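Clusum Owners Board > Hand-held grippers > Left finger lags after pad change

ostivex_sena
Posted August 2023

So I swapped the pads on both of my hand grippers last night and now the left one closes a hair later than the right. Same cable length, same firmware, and I ran the zero routine twice. It's driving me nuts!

I do all my checks at the same table, on the white board, with the tray and a phone to pick up. I hold the two grippers facing each other near the close edge and squeeze both at once, so any difference shows up fast.
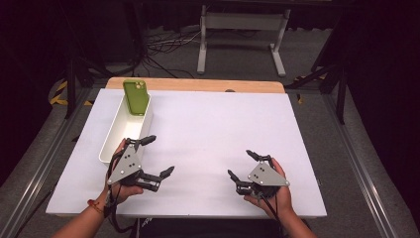
The lag is worst on the first squeeze after they've been sitting. By squeeze 20 it's almost gone, but then I put it down for a coffee and it's back. Is that a joint thing or a cable thing?

theo_amissah
Joint. Back off the knuckle screws a quarter turn and try again. Everybody overtightens them when they do pads (me included, 3 times now).

lamptey67
Disagree, I'd look at the cable first. If it hangs straight down off the grip it tugs on the plug. Clip it to your sleeve and see.

theo_amissah
A cable tug gives you dropouts, though, and she's got a slow start that warms up. Totally different animal.

lamptey67
Mine did exactly this and it was the plug. Just saying.

ostivex_sena
OK, tried both. Sleeve clip did nothing, sorry lamptey! Quarter turn on the knuckles got me most of the way there. Going to pull the left one apart this weekend and grease it.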